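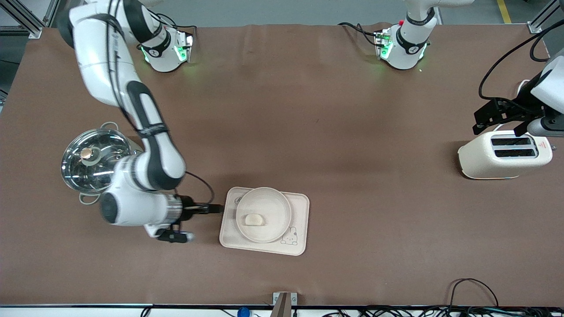 Why Does One Bit of Your Hair Stick Up?

By Inês Baptista

There is a kind of hair that will not do as it's told. You wet it down. It waits until you've left the house. Then, usually about when your class is lining up for school photos, it rises off the back of your head like a meerkat checking for eagles.

It's called a cowlick, and lots of people have one. Plenty of people have 2, and a few lucky owners have one at the front as well, where everybody can enjoy it. To understand why it behaves so badly we need to go under your skin for a bit, which won't hurt, as we are only reading.

Where the name comes from

People have been calling it a cowlick for more than four hundred years. If you've ever watched a cow lick her calf, you'll know that a cow's tongue is long, rough and very sure of itself. Wherever it goes, the hair goes too, and it stays there in a damp swirl. Somebody saw this, looked at their own child's head, and thought, yes, same thing.

No cow was involved in yours. Unless you live on a dairy farm and are careless about where you put your head.

Other languages have their own names for it. In Portuguese, which my grandmother spoke whenever she was holding a comb, it's a remoinho, and that's also a word for a whirlpool. I think that's a better name. It tells you more about what is going on.

Every hair lives in a hole

Your hair grows out of tiny pockets in your skin called follicles (say FOLL-ik-ulz). You have a huge number of them on your scalp, something like a hundred thousand, and you were born with every single one. You don't grow new ones as you get bigger. The same follicles just get spread out over a larger head.

At the bottom of each follicle is a busy little clump of living cells. They keep dividing, and the new cells push the older ones upwards. On the way up the older cells fill with a tough stuff called keratin, and then they die. By the time they come out of the top of your head, they're finished. The hair you can see is dead, all of it, right down to your scalp. That's why a haircut doesn't hurt, whatever your little brother says from the chair.

Keratin is what your fingernails are made of, too. It's also in hooves, feathers, claws and rhinoceros horns. You have a fair bit in common with a rhinoceros, and some of you more than others before breakfast.

Follicles lean

Most people imagine hair coming straight up out of the head, like grass. It doesn't. Nearly every follicle sits at an angle, so the hair comes out leaning. The follicle next door leans almost the same way, and so does the one next to that, and so on across your scalp. From far away it looks as if your hair is all flowing in one direction, the way a wheat paddock does when the wind is on it.

But your head is round. This causes problems.

Try to imagine combing a tennis ball. Give it fuzz all over and comb the fuzz flat. You can go one way for a while, but sooner or later the fuzz has to meet itself coming back, and at that spot it can't lie flat. It has to part, or bunch up, or go round and round like water going down a plughole. Mathematicians worked this out properly more than a hundred years ago, and they called it the hairy ball theorem. That is its real name. Grown-ups with university degrees say it out loud to other grown-ups and keep a straight face.

Now, your head isn't a whole ball of hair. You've got a face on one side, for a start, and the rule only counts for a ball that's furry all over. So the theorem doesn't say that you must have a swirl. It does help you see how easily a round furry thing can end up with one.

The swirl at the back

Have a feel near the top of your head, towards the back. Most people have a spot there where the hair turns in a spiral. It's called a whorl, or a crown. If the hair is very short, somebody else can see it quite easily. Babies are good for this. They don't have much hair and they rarely complain about being looked at.

Most whorls go clockwise. Some go anticlockwise. And some people have a pair of them, a double crown, and sometimes the two swirls turn in opposite directions. Hair that's caught between two swirls doesn't know which one to listen to, so it stands up and listens to neither.

You may hear that a double crown means you'll be clever, or naughty, or live in two countries. There's no evidence for any of it. My cousin Eduardo Gouveia has a double crown and he lives in one country, in the same street he was born in. On the subject of clever and naughty I've been asked to say nothing.

When did this happen to me?

Before you were born. Follicles begin to form when a baby is still very small and tucked away inside its mother, months before it meets its first hat. Scientists are still working out exactly how the follicles decide which way to lean. Some of them think it has to do with how the skin stretches as the head grows underneath. It also seems to have something to do with genes, the instructions you get from your parents, though it's more complicated than one gene for one swirl.

What they do know is that it's set early, and it's set for good. You can't train a follicle. You can cut the hair as often as you like, and the next bit will come up leaning exactly as the last bit did. It doesn't hold a grudge. It just hasn't any other ideas.

Then why is it worse in the morning?

Your hair is held in shape by tiny links between the bits of keratin. Some of these links are strong and some are weak. The weak ones, called hydrogen bonds, let go when hair gets wet and join up again when it dries. Whatever shape your hair is in when it dries is the shape it'll try to keep.

So if you wash your hair at night and go to bed with it damp, your pillow is doing your hairstyle. Pillows have no training. You squash the hair sideways, the links join up with the hair squashed sideways, and in the morning there you are.

Warm, sweaty heads will do the same thing, only less of it. Wetting your hair again in the morning lets those weak links go, and then you can start over. Patting the top with a wet hand hardly ever works, as the trouble begins at the roots and the pat stops well short of them.

What a hairdresser does about it

I went to see Henrique Bragança, who cuts hair in Himbridge and has done since before I had any. I wanted to know how he makes a cowlick lie down.

"I don't," he said. "I've never won against one yet. I look for it first, before I pick up the scissors, and then I cut so it looks as if we meant it."

He gave me these to pass on.

Leave it long or take it very short. Long hair is heavier, and the weight helps to hold it down. Very short hair hasn't got enough length to stick up and be noticed. The in-between length is where the trouble lives.

Go with the swirl. If your fringe wants to sweep to the left, let it sweep to the left. A parting that follows the way the hair grows will stay put through lunch and possibly through sport.

Wet it at the roots. Use a comb and get right down to the scalp, then comb the hair one way and back the other way a few times while it dries. This muddles it, and muddled hair is easier to talk to. If you want to use a hair dryer, get an adult to help and keep it on the cool setting. Hot ones can burn a scalp quicker than you'd think.

Don't cut it off yourself. I asked how often children do this and he put down his comb and looked out of the window for some time. A cowlick that has been snipped off at the root comes back as a small stiff brush pointing at the ceiling. Hair on your head grows a bit more than a centimetre in a month, so you'll have that brush for a good while, and so will the photographs.

What about spit?

Every family has somebody who licks a thumb and comes at you with it. In ours it was Great-Aunt Irén Győri, who could get you from the far side of a car. Spit is almost entirely water, so it works as well as water does, and for as long, and then it dries and up comes the hair. The only thing it has going for it is that it's always handy. You are allowed to duck.

Animals have them too

Look closely at a horse, if there's one near you that doesn't mind. Many horses have a whorl in the middle of the forehead, and more on the neck and chest. No two horses have quite the same set, so people have long used them to help tell one plain brown horse from another. Guinea pigs do it best of all. The kind called the Abyssinian has swirls all over its body, known as rosettes, and it goes about its day looking as if it's been dried with a leaf blower. It wins ribbons for this.

And cows? Cows have whorls as well, mostly on the face, between or just above the eyes. They can't reach them with their tongues, so they have nobody to blame either.

Words to know

Cowlick: a bit of hair that grows in a different direction from the hair around it.

Follicle: the tiny pocket in your skin that a hair grows from.

Keratin: the tough stuff that hair, nails, hooves and feathers are made of.

Whorl: a spiral of hair. It rhymes with curl if you say it one way and with ball if you say it the other, and people will correct you whichever you choose.

Hydrogen bond: a weak link that breaks when hair is wet and joins again when it dries.

Something to try at home

Find a fluffy towel and stroke it flat with your hand, all one way. Easy. Now drape it over a soccer ball, tuck the edges in underneath and try to stroke the whole thing flat. Watch where the fluff starts arguing. Put the towel back afterwards, preferably folded, and preferably before anyone wants a shower.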